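Kitchen trials move to the afternoon shift

The robot arm project in the Dadton canteen kitchen goes into its second stage in July. Several people have asked what this means for the rota, so Zohreh Pakzad, who runs catering for the site, has agreed to set out the plan.

The arm will take over resetting the counters between services. At present that job falls to whoever is closing, and it means putting bottles, pans and utensils back in their places, usually after 24 other things have gone wrong. The kitchen serves nearly 800 meals a day, and closing staff have been staying late to finish.

Before anything is tried on the real counter, it is run in simulation. Behrouz Heydari and Montserrat Sarmiento build the test kitchens on screen and change the layout from one run to the next. They have completed 243 runs so far. Bottles are a large part of the work, as they tip easily if the fingers close too high or too low.

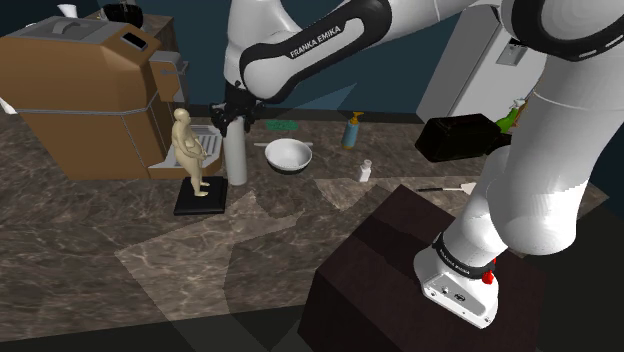
Staff can see the runs on the screen in the break room from 2 p.m. Comments are welcome, and a few have already changed the plan. Mehrangiz Golestani pointed out that dish soap and cooking oil are kept apart for a reason, and the put-away rules now treat them as separate groups. She also asked for pan handles to be turned in from the counter edge. Behrouz has added that to the list.

No jobs are being cut. The six people on the closing rota will keep their hours, with the last part of the shift moved to prep for the next morning. Anyone who would prefer to stay on closing should tell Zohreh before the new rota goes up. Pay rates for the late shift stay as they are.

Training takes one afternoon and covers starting the arm, stopping it and what to do if it drops something. Jamshid Rostami will run the sessions in the small meeting room next to the canteen. Sign-up sheets are by the time clock.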